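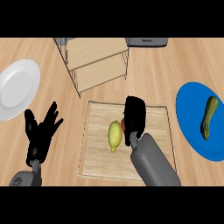
One reply to our December report said that the meals were good but the kitchen hours suited people without jobs, and asked whether anyone had thought of opening it in the evening. Several others made the same point in fewer words. The changes set out in this report began with those replies, and the funder is asked to read the attendance and budget sections with them in mind.

Grurkthorpe Shared Kitchen
Progress report to the Lisik Fund
Reporting period ending 5th March

Purpose of the grant

The grant supports a shared community kitchen at Grurkthorpe and a smaller outreach program at Aswood. Residents cook together in supervised sessions, take home what they have prepared, and learn to plan and store food for a household on a limited budget. The grant covers session leaders, ingredients, equipment, transport between the two sites and a share of the rent. It does not cover building work, which is funded separately by the landlord.

Attendance

In this period 27 households were enrolled across both sites. Enrolment at Grurkthorpe met the level set out in the agreement. Enrolment at Aswood was below it, and has been so since the outreach program started. Families there told us that the hall is hard to reach without a car and that the bus leaves before the session has finished. We have moved the Aswood start time forward so that people can cook, clean up and still catch the last service. It is too early to report on the effect.

We held 16 sessions, including the first evening sessions at Grurkthorpe. These filled quickly and have drawn a different group, mostly shift workers and parents whose children are at school during the day. The session leaders report that evening groups prefer dishes that can be finished in one visit, while the daytime groups are happy to start a dough or a stock and come back to it. The recipe folder has been divided to reflect this.

Meals and food supply

A total of 607 meals were prepared and taken home. Most were soups, baked pasta, curries and vegetable pies. Fresh produce came mainly from Asfaw, our wholesale supplier, under the arrangement agreed last year. Deliveries were reliable until the wet weather, when leafy vegetables were short and prices rose. Session leaders changed the menu towards root vegetables, dried beans and tinned tomatoes, and kept within the ingredients budget.

Some participants remarked that the substitute menu was repetitive. We accept this. A list of wet-weather menus is now being tested with the daytime group, with more use of lentils, eggs and frozen spinach.

Food safety and labelling

The kitchen was inspected during the period and no breaches were recorded. The inspector recommended that use-by labels be written at the time of packing and that the cooling log be kept beside the fridge instead of in the office. Both changes have been made. Allergen labels are still being applied unevenly in the evening sessions - the pack-up is rushed and labels are sometimes left until last. The session plan now sets aside time for labelling before the washing-up begins.

Storage at home

Participants continue to ask for help with storing food once they get it home. Many rent, have little bench space and cannot fix anything to the walls. The session on small kitchens was rewritten to cover low-cost ways of using height, such as a free-standing rack on a bench or table, as well as rotating dry goods and keeping onions and potatoes apart. The printed handout is available in plain English. Translations were promised for this period and have not been completed. The quotation we received was higher than the amount set aside, and we are seeking another.

Staffing

One session leader left during the period and the position was vacant for four weeks. Daytime sessions went ahead with smaller groups. The position has since been filled and the new leader has completed food safety training. Cover for illness remains thin, and a single absence at Aswood still means that the session is cancelled. We propose to train a relief leader for both sites, with the cost met from within the present staffing line.

Budget

Spending on ingredients, rent and transport is in line with the approved budget. Staffing is underspent as a result of the vacancy. Equipment is slightly overspent following the replacement of a stand mixer that could not be repaired. We ask the Fund to approve a transfer from the staffing line to cover the difference. No increase in the total grant is sought.

Work planned for the next period

Evening sessions at Grurkthorpe will continue on the present timetable. At Aswood, we will keep the earlier start and speak with the bus operator about the evening service. If enrolment there has not improved by the next report, we will bring forward a proposal to share a venue closer to the main road - one site has been visited and has a suitable oven, though its cold storage would need to be upgraded.

The handout translations will be completed once a quotation has been accepted. A full statement of accounts is attached separately, together with the inspection letter and the revised session plan.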